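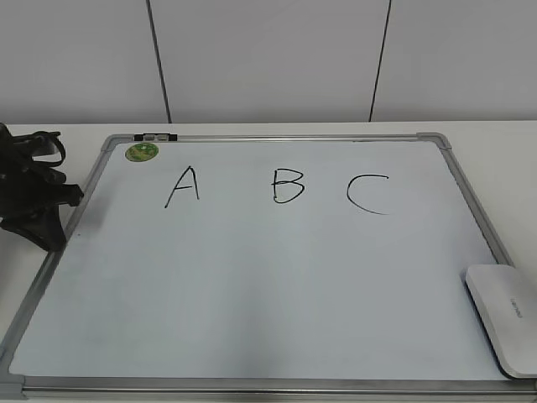

Mireille Leclerc: before I sign for 24 more Grison finger sets, is it the fingers or do we just need better grip settings? Don't want to buy twice.

Fair. Not sure yet. Ticket stays open, PO on hold till I hear from Adeck.

2020-05-10 — what we have so far. Fingers are the black curved ones, 2 per arm. Budget line was 21 sets plus spares, quote came in for 24. Adeck wants the finger type confirmed befor they ship, no returns once opened.

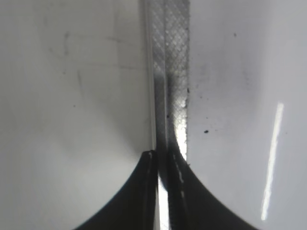 Wrist cam, fingertips at the crosshatched strip

Asked Felicidad for the pad spec, she has the old Makokha order somewhere. If pads sell seperately we only replace those and the money covers a second wrist camera.
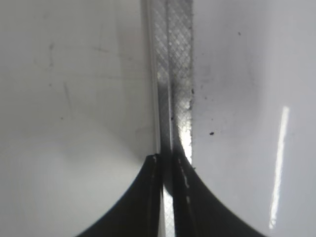 Wrist cam again. Dark specks along right edge of strip

To do: add wipes + cleaning time to the running costs, not in the plan at all right now. Get pad-only price. Ask Bastien if the November budget can take the spares.

Status: waiting on vendor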